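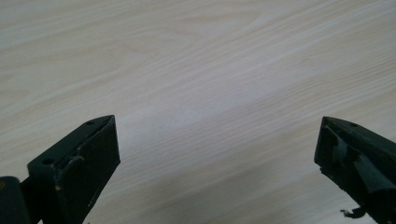
Fig. 1. Os dois dedos da garra abertos sobre o tampo, sem nada entre eles.

Início | Programa | Aulas | Visitas | Contactos

Apontamentos da visita à Undetti

Pessoal, como prometi, ficam as minhas notas da manhã de demonstração (quem faltou perdeu uma bela visita!). Fomos recebidos pela Karla Cárdenas às 9 e passámos quase 40 minutos só à volta das garras de mão. Reparem no desgaste dos dedos: adorei ver isso, porque nos catálogos vem tudo impecável.
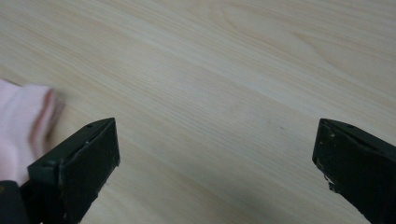
Perguntei à Karla porquê meias, e ela riu-se. Um objeto rígido tem uma forma e pronto; o tecido dobra, amarrota, foge. Liguem isto ao que demos sobre corpos deformáveis, que vai voltar na ficha de janeiro.

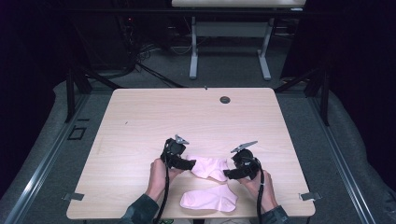

O Evaristo quis logo saber se dava para fazer aquilo só com uma mão. Dá, disse ela, mas demora muito mais. Para a próxima aula tragam meia página sobre coordenação bimanual e uma dúvida para eu enviar à Karla.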